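2025-02-12

# Call for participants: wording and agreement in short wound notes

The Wedcombe Center for Clinical Language is recruiting readers for a study of how small wounds are described in writing. Participants read short notes, mark the terms they would keep or replace, and write several notes of their own. The work is done at a desk. No patient contact is involved and no clinical decision depends on the results.

## Background

A wound note is often only a line or two long. It has to state the site, the length, the direction, the condition of the edges, and the presence or absence of bleeding. In the notes collected for the Vundis archive, the same terms are used with different meanings from one clinic to the next. "Clean" may mean straight-edged, free of debris, or not infected. "Superficial" is used both for depth and for severity. "Gaping" is applied to anything from a slight parting of the lips to a wound that can't be brought together without tension.

The archive holds 2,325 notes from general practice, urgent care, and veterinary clinics. All names, addresses, and record numbers have been removed. Spelling, abbreviations, and punctuation have been left as written. A first pass by the archive staff sorted the notes by length and body region and flagged words that appear in more than one sense. The present study takes up those flagged words.

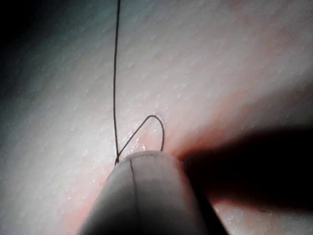

Casimiro Sepúlveda, in a written response to the draft protocol, objected that surface terms such as "granular" and "pitted" were being treated as less important than edge terms, and that a reader who can't tell what the surrounding surface was like has no basis for judging the rest of the note. The protocol was changed. Surface terms now have their own section in the reading task and are scored separately. His second point, that left-to-right wording should be banned in favor of anatomical direction, was not adopted. Both forms occur in the archive and both will be shown to readers.

## What participants do

The study has two sessions, completed in order.

**Session A: reading.** Participants receive a packet of notes in plain text. For each flagged term they choose one of the following marks:

- K: keep as written
- R: replace (the replacement is entered in the margin field)
- D: delete without replacement
- U: unable to judge from the note alone

The mark U is a valid answer and carries no penalty. Participants then rate the whole note on a 7-point scale for clarity. The end points are labeled and the middle points are not.

**Session B: writing.** Participants are given a plain list of findings and turn it into a note for a colleague who will take over care. Abbreviations are allowed if the participant would use them at work. A sample list reads:

- short linear incision, roughly horizontal
- lips slightly parted
- blood below the incision, spreading to the right
- separate small drops, lower right

The participant decides on the order, on what to leave out, and on whether "incision" or "cut" is the better word. Notes written in Session B are later passed, without the writer's name, to a different group of readers. 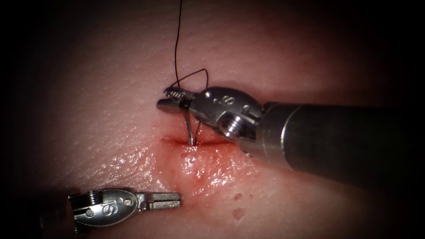

## Who may take part

Applicants must meet all of these conditions:

- current or past work in nursing, medicine, veterinary care, emergency response, medical coding, or medical transcription
- regular reading or writing of clinical notes in English
- access to a computer with a full-size keyboard
- ability to finish both sessions before the end of September

English need not be the applicant's first language. Applicants who learned to write notes in another language are encouraged to apply, and the form has a field for this. Students may apply if they have completed a clinical placement.

Persons who contributed notes to the Vundis archive are not eligible. Staff of the Prudmont Transcription Office may take part in Session A only, under a separate consent form.

## Terms used in this call

*Flagged term*: a word or phrase found in the archive in at least two distinct senses.

*Edge term*: any word for the margins of a wound, including "lips," "borders," "ragged," and "parted."

*Surface term*: any word for the texture or sheen of the area next to the wound.

*Instrument term*: any word for a tool named in the note. These are few and are mostly generic ("forceps," "grasper," "holder"). Brand names in the archive have been replaced with the generic word. 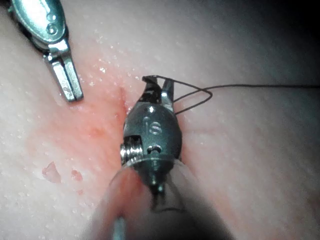 *Instrument with partly open jaws, against a synthetic tissue pad.*

## Payment and data

Participants who complete both sessions are paid $200. Session A alone is paid at half that rate. Payment is by bank transfer or check, at the participant's choice, and is made after the packet has been checked for missing pages.

Responses are stored under a participant code. The list linking codes to names is kept apart from the responses and is destroyed when payments have cleared. Participants may withdraw until their Session B notes have been passed to other readers. After that point the notes can't be recalled, but the marks from Session A can still be removed on request.

Agreement between readers will be calculated with the Sjögren procedure, as set out in the protocol. Individual scores are not reported to participants or employers.

## How to apply

Request the application form from the study office at the Wedcombe Center. Return it with a short statement of the applicant's work with clinical notes. A résumé is not needed. Do not send patient records or samples of real notes; applications that contain them will be deleted unread.

Applicants will be told by email whether they have been accepted. Packets are sent in the order in which signed consent forms are received.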